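About Nolar

Nolar teaches robots to do chores. We started with 3 people and one secondhand arm that could open a drawer if the drawer was already slightly open. We are bigger now, and the drawer situation has improved.

The company works out of a single large room in Voradthorpe. Lunch, payroll and robotics all happen there, and on open days so does everybody else in town. If you have come to this page to find out what we do, the short answer is that we show machines how people handle ordinary objects, and then we spend a long time finding out what we forgot to show them.

What we do all day

Most of our work is demonstration. One of us does a household job by hand, wearing a camera on the head and a marked cube on each wrist, and our software turns the movements into something a robot can learn from. Then we do the job again. A person who has moved the same chair since breakfast starts to have opinions about chairs, and we try to hire people who can keep those opinions to themselves until lunch.

Our software is called Skondik. It was named late one night and we have stopped answering questions about it. Skondik keeps track of where the hands are and how they are turned, and it files each attempt with a note on how it went. The robot that learns from all this is the Manalastas, a two-armed machine on wheels with the reach of a tall teenager and a similar attitude to tidying up.

Open days

We open the doors every July and again in winter, when the heating gives us an unfair advantage over other attractions. The last open day brought in 864 visitors, which is more than we had name stickers for. By mid-afternoon people were sharing.

The visit goes like this. You come in past the lockers and somebody gives you a short talk, which we have cut down to nine minutes after feedback. You watch a demonstration of a person doing a chore for the record, then a demonstration of the robot doing its best with the same chore. After that you can try the wrist cubes yourself. Chairs are the most popular task by a distance. Everyone believes they know how to move a chair, and everyone does it differently, and this is more or less our whole business.

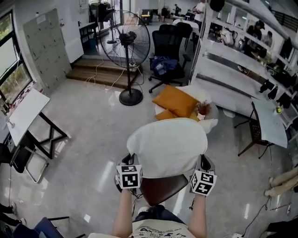
Angeliki Pappas wrote to us afterward that she had expected the robot to be the main event and ended up spending most of her visit watching people. She said she had never thought about how she takes hold of a chair, that she went home and could not pick one up normally for a week, and that she would like the robot to come and do her dining room when it is ready. We have put her on the list. There are 37 dining rooms on the list.

The robot's turn is slower. At the last open day the Manalastas made three attempts at a chair in front of the afternoon crowd. It got the first one, dropped the second, and stopped in front of the third for so long that a small boy offered to help. He got the loudest applause of the day. We show the failures along with everything else, partly out of principle and partly because there is no way to schedule around them.

Who comes

School groups, mostly, and people who fix things for a living, who ask the hardest questions. Retired machinists are very welcome and usually right. We also get a steady number of visitors who want to know if the robot can fold a fitted sheet. It can't. Neither can we, and that has held up the training.

Before you visit

Admission is free. Group tours can take up to 3 classes in a day, provided the classes don't all arrive at ten. Wear short sleeves or sleeves that roll up if you want to try the cubes, and shoes you don't mind standing in. The floor is concrete and the nine minutes can feel longer. Coffee is available and we make no claims for it.

To book a group, use the form on our contact page and tell us how old your visitors are and whether any of them are likely to argue with the speaker. We don't mind, we just like to put the right person on.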